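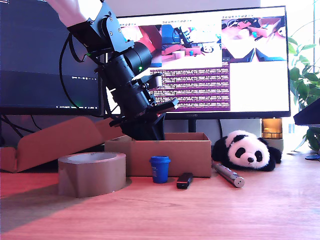
December 23, 2019

**Progress report to Cliden: Durnier skin care and dressing trial, second period**

This report covers work since April on the Durnier film dressing for minor procedures (piercing, small tattoos, laser removal). Spending is within the approved budget. One deliverable, the revised aftercare leaflet, is late.

## Enrollment

The target for the period was 88 clients across 2 studios, Jakau and Panicker. All 88 have signed consent forms. At 40 of the follow-up visits so far, skin was scored for redness, scabbing and adhesive reaction on the scale given in the protocol. The remaining visits fall in the next period.

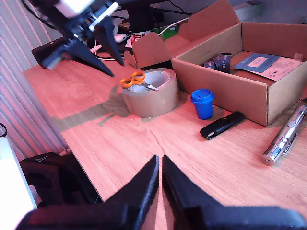 Follow-up at Panicker runs behind Jakau. Clients there book the second visit by phone after the first, and a share of them do not call. From next month the second visit will be booked before the client leaves.

## Dressing and cleaning steps

The protocol was amended once. The original text asked for the film to be removed dry. Staff at both studios reported that clients found this painful on the forearm and ankle, so the step now reads: hold under lukewarm running water, lift one corner, pull back parallel to the skin. The soap remains unscented. Wait time before applying lotion was set at 20 minutes.
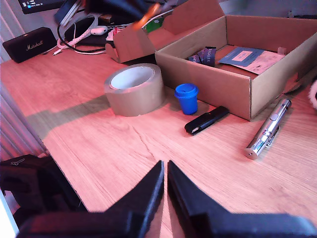 **Does the amendment affect scores already collected?**
Scores taken before the change are kept in a separate group and will be reported separately. No client switched methods partway through.

## Leaflet

The draft was returned by the reviewer with comments on reading level and on the section about swimming. Both sections have been rewritten. The sun exposure section is still open, pending agreement between the studios on one wording.

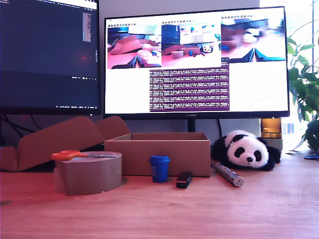

Printing is on hold until that wording is settled. The print quote stays valid through April. No change to the leaflet budget line is requested.

## Next period

- Complete remaining follow-up visits
- Close the leaflet text and print
- Submit adhesive reaction data as a separate table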